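From: Mahnaz Tabrizi
To: Tulholm Knitters list
Subject: Re: washcloth edges going wavy

Shahram Moradi wrote:
> I've now made 4 washcloths from the Undier pattern and every one of
> them flares out along the cast-on edge. Same yarn as everyone else
> (the Karimi cotton), same needles. My bind-off edge is fine. Am I
> just casting on too loosely? I hate to rip them all out.

Shahram, please don't rip them out! I had this very same trouble last winter and I'm so glad you brought it up, as I've been wanting to talk about edges for ages.

I don't think your cast-on is the whole story. The Undier pattern starts straight into the ribbing with 38 stitches, and ribbing in cotton has very little spring to it. Wool pulls itself back together, but cotton just lies there and stays where you put it. So any slack in that first row stays in that first row. Try casting on with a needle two sizes smaller, then switch to your usual ones for row one. I did this on my last batch and the difference made me laugh out loud — the edges lined up like they'd been ironed.

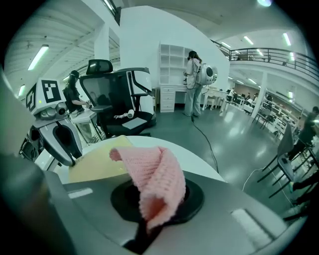
The other thing is the slipped stitch at the start of each row. The pattern has you slip it purlwise, and I find I get a long, floppy loop that way. I knit mine instead and give the second stitch a good tug. It's a bumpier edge, I'll admit, but it holds up beautifully in the wash (and mine get washed a lot).

If you want to save the ones you've made, pick up along the wavy side with a small crochet hook and work one row of slip stitch, skipping every fifth stitch or so. It draws everything in!

Has anyone tried the Mokico cotton blend for these? One ball is 235 yards, which ought to be plenty, and the colors look wonderful. I'd love to hear how it behaves before I buy 5 of them — which I am very close to doing.

Happy knitting,
Mahnaz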